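Omance Set-up Guide
Part 3. Preparing a recording session for the pointing study

This part explains how to prepare the table, the arm and the two views before you record. It is for students who join the Clotitz group and want to repeat our result on marked targets. Please read Part 2 first (power, servo numbering, emergency stop). If the arm is not calibrated, the steps below will not give useful data.

3.1 What the method needs

In our method the policy does not read a sentence such as "take the pawn". It receives two marks drawn on the overview image: a red circle and a blue circle. One mark gives the place to pick and the other gives the place to put. The marks are added by software, so the table itself stays without stickers. The gripper view receives no marks. The policy must learn by itself how the marked place in one view corresponds to what the gripper sees in the other.

3.2 Preparing the table

1. Unroll the mat and leave it flat for 30 minutes. The corners like to come up again. Do not use tape on the printed part.

2. Place the mat so that the whole grid is inside the overview image. It does not need to be straight in the image.

3. Put pieces on the grid in a free arrangement. It does not need to be a legal chess position. The rest of the pieces can stand on the table outside of the mat.

4. Check that the arm can reach the far row without full extension. If the elbow is almost straight, move the base closer and repeat the calibration check of Part 2.

CAUTION: Keep your hands away from the mat when the torque is on. The arm can move up to 7 cm in the first moment after the start command.

3.3 Checking the two views

5. Send the arm to the rest position with the command "rest" in the Giraldo console.

6. Open both views and compare them with the two below. 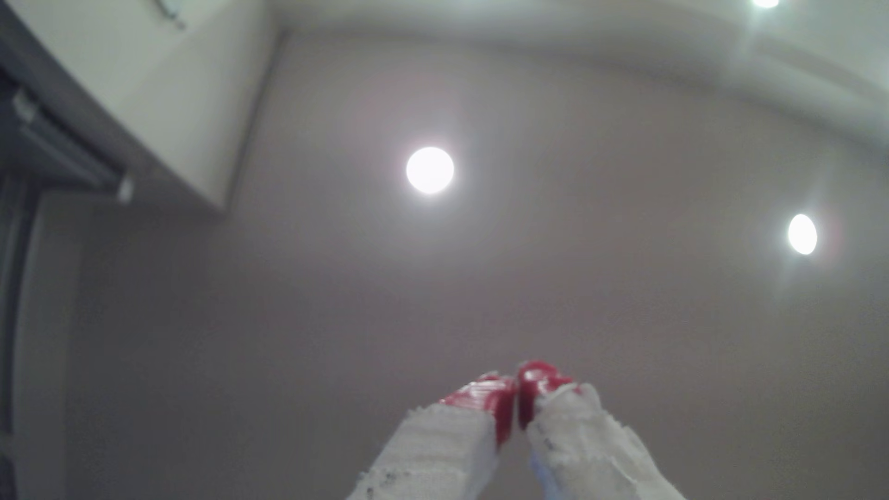
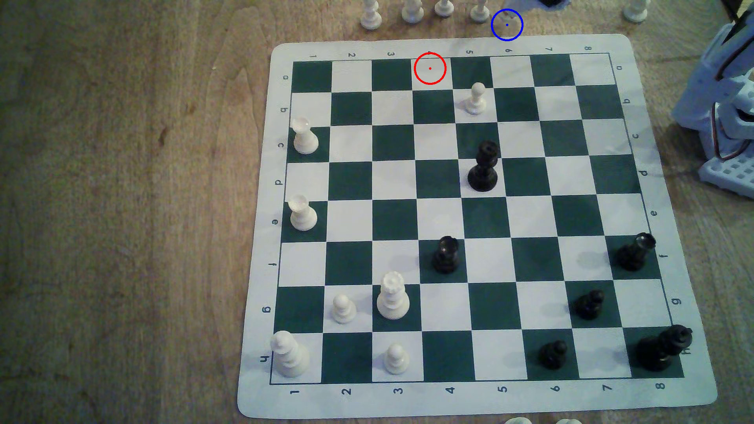
7. Draw a test pair of marks before you record anything. The console saves each mark as a pixel position in the overview image, and the dot in the center is the exact position which the policy uses. The circle around it is only for the human eye and to make the mark strong enough after the image is made smaller. A mark can be on a square or outside of the grid: in the overview picture the red circle is on the top row of the board, over the printed 4, and the blue circle is on the table above the mat. Both kinds must be present in your data. In our first set all the marks were inside the grid, and the policy then refused to leave the board.

8. Close and open the gripper three times and watch the gripper view. Both fingertips must stay visible during the whole movement. If one tip disappears, loosen the camera screw, turn the camera a little and repeat.

Note: Ceiling lights may be visible in the gripper view when the fingers point up. It is not necessary to switch them off. But choose one condition, lights on or lights off, and keep it for the complete session. If the exposure is on automatic, set it to manual now.

3.4 Recording

9. Record 300 episodes for one full set. One episode is one pick and one put.

10. Change the arrangement of the pieces after every 30 episodes. Change also the rotation of the mat, by a small angle.

11. If a piece falls during an episode, do not stop the recording. Finish the movement, press F and write "fall" in the comment field. These episodes are used in the evaluation in Part 5.

12. At the end of the session send the arm to rest, switch off the torque while you support the forearm with one hand, and only then close the console.

3.5 If the result is not as expected

The arm goes to the correct column but the wrong row: the overview camera was probably moved after the calibration. Repeat Part 2, step 7.

The arm goes to the blue mark first: the mark order is exchanged in the session file. Correct the line "mark_order" and load the file again. It is not necessary to record again.

The gripper closes beside the piece: look at the finger covers. When a cover has turned or moved down, the closing point is different from the one in the training data. Put the cover back and run the check of step 8.

Questions about the session file format go to Mercedes Rivadeneyra. The training settings for the Umcombe policy are in Part 4.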